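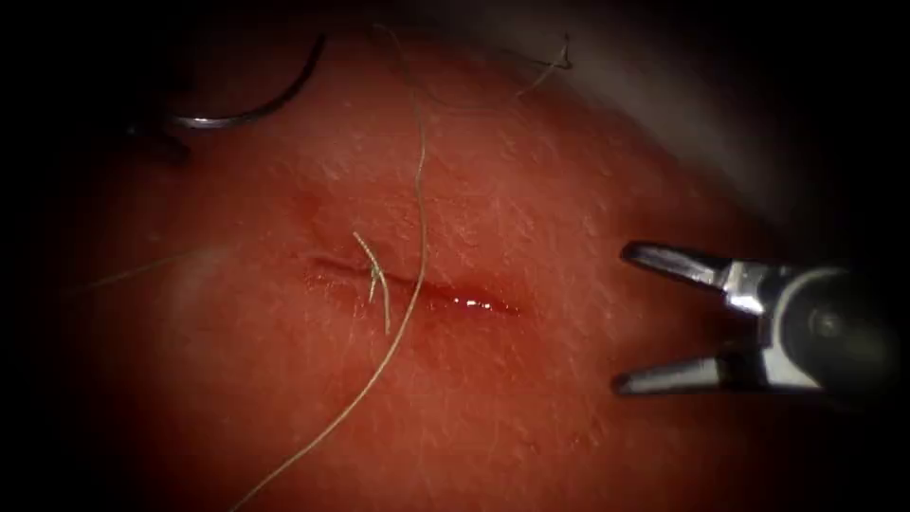

I've had the Skorance suture practice kit for a whole semester now, so I figure I've earned an opinion. I bought it the summer before my second year of vet school, in July, when I had big plans to practice every night and come back in the fall with beautiful hands. I did not practice every night. I did get through most of the thread, though, and the instruments have been in and out of my backpack enough to know what holds up.

It cost me $56 at the Govdale campus store. The same kit was $50 online if you could wait for shipping, and I couldn't (or wouldn't, let's say).

You get a needle driver, two pairs of forceps, scissors, a scalpel handle with blades, a silicone pad, and a stack of suture packets, all in a zip case. The case is great! I expected to hate it. The elastic loops are tight, the zipper doesn't snag, and there's a mesh pocket on the lid where I keep a pencil and a granola bar.

The needle driver is the reason to buy this over the super cheap kits. My roommate's first one came from a no-name set and the needle spun in the jaws every time she pushed through anything thicker than paper. Mine grips. The ratchet was stiff for the first couple of weeks, to the point where my thumb hurt after a long session, and then it loosened up nicely and has stayed that way. It's a little long for small hands. I have small hands. I got used to it.

The forceps are fine. One pair has teeth, one doesn't, and the tips on the toothed pair met perfectly out of the box. The smooth pair is slightly off – you notice it when you try to pick up a fine strand from a flat table. I still use them.

Now the scissors. Oh, the scissors. They chew. By October I was cutting every tail two times and leaving a fuzzy end, and I finally gave up and bought a separate Werkton pair for $15. Huge difference. If you're buying the Skorance kit, just count that into the price from the start.

The pad is okay. Silicone pads all have the same problem, where a stitch pulled too tight rips right through the top layer, and after enough of that you're sewing together a bunch of old holes. I got 8 good weeks out of mine before the middle was useless, then I flipped it and worked around the edges. The Rezende pads have a mesh layer inside that's supposed to stop the ripping. I borrowed one during finals and it did hold better, but it's also stiffer, and it smelled like a new shower curtain. Pick your annoyance.

Thread is mostly nylon and silk. There's plenty of it. I'd have liked more of the thinner sizes and fewer of the giant needles that look like they're meant for upholstery. Also, the instruction booklet is tiny and the drawings for the vertical mattress stitch are so cramped that I gave up and watched videos. Maybe your eyes are better than mine.

One small thing: dry the instruments before you zip them up. I left mine damp overnight once and found an orange spot on the scalpel handle. It scrubbed off with an old toothbrush.

Would I buy it again? Yeah, I would, mainly for the needle driver and the case. Four stars, and the missing one is all scissors.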